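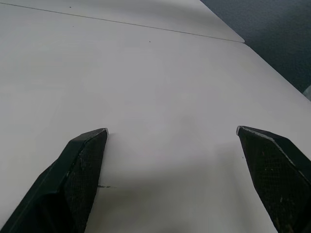 Monday evening again, so I was back at the workshop with Stela (the arm, for anyone new, it came with the name and I've stopped fighting it). Last time I moaned for ages about the left finger closing a touch sooner than the right. Felista reckoned it was my code. I reckoned it was the linkage. It was the linkage! One screw, half a turn loose, and I'd spent a whole weekend rewriting things that were fine.

So now both fingers meet in the middle and I've run 72 open-and-close cycles without it drifting. The black is rubbing off them in places, mostly towards the tips, but the mesh pattern on the inner faces is still doing its job so I'm leaving them alone until December at least - new ones mean printing, sanding, and me swearing at the glue.

Next up is the wrist camera. I want it to find a bottle top on the white table by itself, which sounds easy until the fingers throw a shadow and it decides the shadow is the bottle top. Faraji says to try a lamp on each side. I've got one lamp. Will report back when I've borrowed another!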